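Skudeo Planner FAQ

Which rates does the controller use?
The grasp planner runs at 9 Hz and finger control at 200 Hz. Both are set in the Harb config file.

Does it need a model of the cloth?
No. Grasp points are predicted from the wrist view.
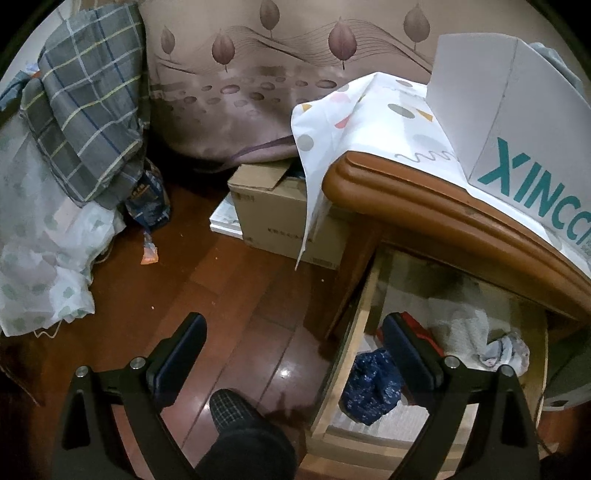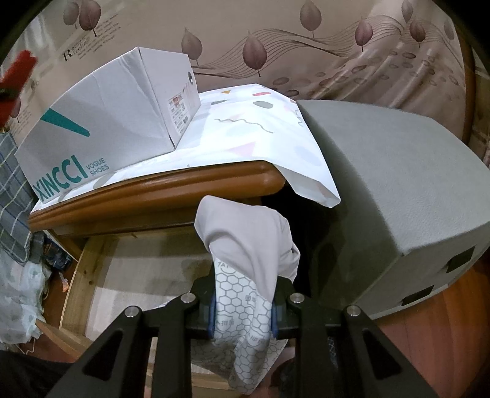
Why does the planner time out?
The default limit is 600 ms. Raise it if the log shows late frames.

Where do I report faults?
Send the log to Annag Jardine, with the last 30 seconds of joint data.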